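Hola a todos, os mando el informe de noviembre del proyecto de floristería de barrio, esta vez un poco más largo porque han pasado bastantes cosas desde el último.

## Cómo vamos

El taller de Sestex ya funciona a pleno ritmo (¡por fin!). Tenemos 187 personas inscritas en los cursos de arte floral. La lista de espera del turno de tarde sigue creciendo y he tenido que abrir otro grupo, que empieza a las cinco y termina cuando termina, porque a esa hora la gente se queda charlando y a mí me da pena echarla.

Con Coelho hemos cerrado el suministro de flor cortada hasta la primavera. El precio del clavel ha subido un poco, el del eucalipto se mantiene, y la rosa… bueno, la rosa es la rosa. He movido unos 700 euros de la partida de transporte a la de flor y os lo dejo apuntado en la hoja de gastos, en la pestaña nueva.

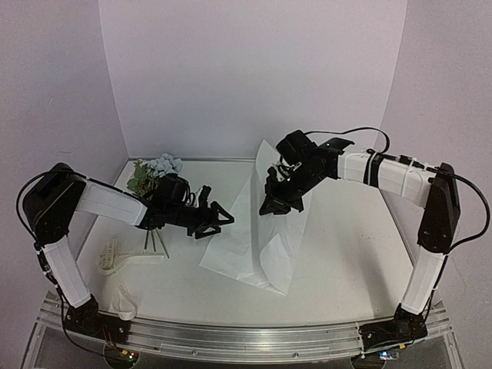 Lo de Wistodside va más lento. El local nos encanta, pero la cámara fría hace un ruido tremendo y el técnico ha pedido una pieza que todavía no llega. De momento guardamos allí solo las bases, las tijeras y el papel, y la flor fresca la llevamos cada mañana desde Sestex. Es un lío, lo reconozco, y me gustaría tenerlo resuelto antes de las fiestas.

## Ramos para el barrio

En Jaswood nos encargaron 100 ramos para su jornada de puertas abiertas y salimos vivos del encargo. Se vendieron casi todos antes de mediodía, y los que quedaron fueron a la residencia de al lado. Dos alumnas del primer curso montaron buena parte del pedido, ¡y con qué soltura! Me puse muy contenta, porque en septiembre ni se atrevían a cortar un tallo en diagonal.

También probamos tres tipos de envoltorio. El kraft gusta mucho pero se arruga enseguida en la furgoneta; el celofán suena a tienda antigua (a mí me encanta, pero soy minoría); y el papel blanco translúcido es el que más nos piden ahora, así que he encargado más. 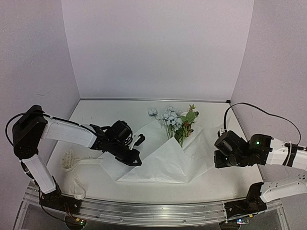 *Ramo sobre papel blanco translúcido, con cinta color crema.*

## Lo que me preocupa

El alquiler de Wistodside se revisa en enero y aún no sé cuánto nos van a pedir. Si sube mucho habrá que elegir entre mantener el local o contratar a la segunda monitora, y yo prefiero con diferencia lo segundo. ¿Podemos hablarlo antes de que firme nada?

Me falta además la factura de los cubos de Coelho, que he reclamado ya dos veces. En cuanto la tenga la subo a la carpeta con el resto y os aviso.

Para el mes que viene quedan las coronas de invierno, el curso corto de flor seca y la encuesta a los alumnos, que tengo a medio escribir. Si queréis meter alguna pregunta, mandádmela cuanto antes.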